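Forums > Automation and Robots > Safety and Good Practice

What rules apply to a small arm working next to people, and what should we write down?

Posted by Kettering_bench

We have a small robot arm at our shop in Clokdale. It puts metal parts into open boxes and takes them out again, and we use it to try out grippers before a customer gets them. Up to now only two of us have used it, and we both know to stay clear. In November we are taking on 12 students for a term and they will be in the same room.

The arm is sold as collaborative. The dealer told my boss that means no fence and no paperwork. I'm not sure that is right. The arm's payload is small and we run it slow most of the time, but the gripper has hard fingers and the parts have edges. Some of the fixtures are held with straps so we can move them between setups.

What I want to know:

Do we need a risk assessment if the arm is a collaborative type?

Is there a speed we can use that is considered safe?

What should be on the sheet by the cell? At the moment there is a page from the previous lab manager that says "be careful" and gives a phone number that doesn't work.

We are in the US if that matters. The budget is small, under $3000 for everything including any scanner or mat.

Tags: risk assessment, collaborative, fixtures, teaching labs

Obadia Ndung'u
Member, 28 posts

Yes, you need a risk assessment. The dealer is mixing up the arm with the application. An arm can have force limiting built in and the job can still be dangerous, for example if it is holding something sharp. The assessment covers the arm, the gripper, the part, the fixture and the people, all together. When you change the gripper or the part you go back to it and check what changed. It doesn't have to be long. Ours is four pages.

The documents to look at are ISO 10218 parts 1 and 2, and in the US the R15.06 standard, which is based on them. ISO/TS 15066 was the one for collaborative work, and its content has been brought into the newer edition of 10218-2. Check which edition you are buying. OSHA has no standard written only for robots, but the general duty clause and the rules on machine guarding and lockout still apply to you.

On speed, 250 mm per second is the limit for reduced speed in manual mode, when someone is holding the teach pendant. People quote it as a safe speed for everything and it isn't meant that way. For contact with people in automatic you have to look at force and pressure on the part of the body that could be hit. Hard narrow fingers are bad for this, because the same force lands on a small area. If you can't measure it, keep people out while the arm is in automatic.

With students I would do that anyway. Mark the floor past the full reach of the arm plus whatever the gripper is holding. A taped line is only a reminder, so have something that stops the arm too. A used safety scanner would probably fit your budget if you are patient. Have someone who knows the calculation work out the stopping distance. We got ours wrong the first time by using the stop time from the brochure, and had to move the scanner back 700 mm after measuring it with our own load.

For the sheet by the cell, this is what we have on ours:

- Who is allowed to run it, by name
- Which program and which gripper the assessment covers
- Where the emergency stops are, and who tests them and when
- Maximum speed for manual and for automatic
- What to do when a part is dropped or stuck
- Who to call, with a number that someone has tried

The dropped part line gets used the most. Ours says stop the arm, wait until it is still, take the pendant with you, then reach in. If you have to get your arm or head in between the robot and the fixture, power it off and lock it.

draseck_tom
New member

we just turn the speed down to 10% and its fine. never had a problem with it. the straps are fine too if you pull them tight

Gachanja Bench Services
Member

I agree with Obadia about the assessment and disagree with the post above. Turning the speed down on the pendant is not a safety function on most controllers. Anyone can turn it back up, and students will. Use the speed limit in the safety configuration and put a password on it.

I want to add something about fixtures, which get left out of most assessments I see. People treat the robot as the hazard and forget that the thing it works on can tip, slide or come off.

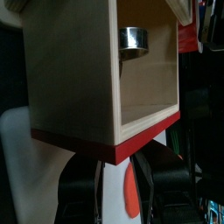 How often should the emergency stop be tested in a teaching lab?
At the start of each session in which the robot will be used, and again after any wiring or controller work, with the result written in the log by the person who pressed it.

For a box on an upright stand with straps, the points I go through are these.

Check that the base plate is fastened to the stand by something other than friction. A wooden box can weigh very little and still be pulled over if the gripper catches the rim on the way out.

Tuck or tape the loose ends of straps. A tail hanging in the path of the arm will get caught sooner or later. Look at the buckles at the start of the day and retighten them. Webbing stretches. Straps are all right for a trial setup where nobody is inside the line, but I would bolt anything that stays up for a whole term.

Keep cables away from the side the arm comes in on.

Work out what happens when the air or the power goes off while a part is in the gripper. A metal part dropped inside a box stays in the box. The same part dropped over the edge lands on a foot. Some grippers hold on when power is lost and some let go, and the manual will say which. We had a Skaltar gripper that could be set either way, and it had been shipped in the mode we didn't want.

Put a mark on the fixture and a matching one on the table or floor so you can tell when it has moved. A paint pen is enough. If the marks don't line up, run the first cycle in manual at reduced speed.

As for the students, I would have them read the assessment and sign it, then show you the stop and the dropped part procedure before they run anything. It takes half an hour for a small group. Redo it if they have been away for a few weeks.

Kettering_bench
Original poster

Thank you. I showed this to my boss and we are going to do the assessment before the term starts. The fixture stand is getting bolted down. I'm still looking for a scanner, so if anyone has one with its manual and configuration cable please send me a message.

Contact the moderators | Posting rules | Copyright belongs to the individual posters | Back to top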